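Home Guides Buying Laundry Cell FAQ Contact

Planning a two-arm folding station: your budget questions

6 min read

I get a lot of mail from makerspaces, small labs and school programs that want to put together a two-arm station for handling clothes. It's one of my favorite things to talk about, so I've pulled the best questions into one page. I'll keep adding to it as they come in. – Kalliopi Popescu

Do I really need two arms?

For cloth, yes, I'd plan on two from the start. One arm can pick and drop all day long, but the minute you want to straighten, fold or pair something you'll wish you had a second one holding the other end. We ran the Pukden project with a single arm until July and I spent most of that time sketching where the other one would go! If the money only covers one this year, buy a table and a frame big enough for two and leave the mounting spot open.

How should I split the budget?

My rule for Pukden was 40 percent on the arms, 25 percent on table, frame and mounts, 12 percent on cameras and cables, and whatever was left for computers, spares and the stuff you forgot. People are always surprised by how much I give to the table and frame. Go sit next to a wobbly one for an afternoon and you'll come around.

Should I print the gripper fingers or buy them?

Print them if you have a printer you trust, and print extras. Fingers are the part you'll redesign most often, and it's great fun to think of a shape over breakfast and have it on the arm by 4 p.m. Keep a line in the budget for filament and for screws, and don't be stingy with it. Bought fingers make sense if your arms are shared with another group, or if you need a matched set you can reorder.

Which wrist cameras do you like?

Small ones with a wide view, mounted so the fingertips stay in the picture. Before you order, ask the seller for footage shot from the wrist, with cloth on the table.
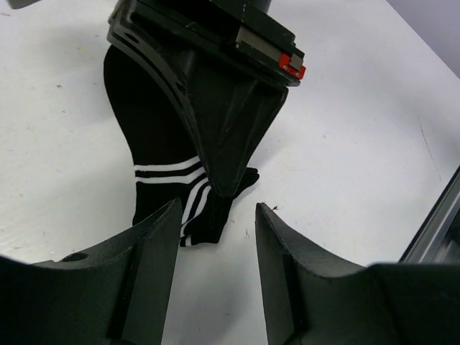

Lighting is the line people leave out of a clothing budget, and I'd put it in before a single arm gets ordered. Fingers come in black, cameras come in black, and then somebody brings in a bag of dark laundry. A black sock under a black gripper is a good test of any setup: the white stripes are easy to find on a white tabletop, but a toe poking out past the tip of a finger takes a bit more looking. Two soft lights on stands did more for us at Pukden than the camera upgrade I'd been begging for. You could also print your fingers in a color that doesn't turn up much in laundry. I love a bright orange, though I lost that vote.

What kind of tabletop should I get?

Light, plain and cheap enough to replace. It will get scratched and smudged, and you shouldn't have to worry about that. I'd skip anything shiny, which bounces your new lights straight back into the cameras. Measure the reach of both arms first, then size the top so the whole working area sits where they overlap.

Is aluminum extrusion worth the money?

Oh, absolutely. You will move things. The camera post goes left, an arm goes back by a hand's width, then somebody wants a shelf – with slotted rail you loosen, slide and tighten. We ordered ours cut to length from Dranareo and bought 117 slot nuts, which sounded silly right up to the week we ran out. Order brackets in the same box so you pay shipping once.

New arms or used ones?

I've done both. Zarkberg sold us a used pair with the controllers included, and they've been lovely. Ask for the hours on each joint, ask whether the cables come along, and ask to see both arms moving on a video call. If the seller won't do the call, I'd walk away. For new arms, get the delivery time in writing before you book any space.

What spares belong in the first order?

Fingers, a wrist cable for each arm, one extra camera and a bag of connectors. Wrist cables flex all day, so I'd buy those ahead of nearly anything else on the list.

And what do we practice on?

Socks! They're cheap, they come in every pattern, and they twist in ways a washcloth never will. We asked around the Cho building and had a full bin by lunch. Put towels in the plan for month two and leave fitted sheets for next year's budget.

Can I send you my parts list?

Please do. I read every one, and it helps if you include the size of your room and the width of the door.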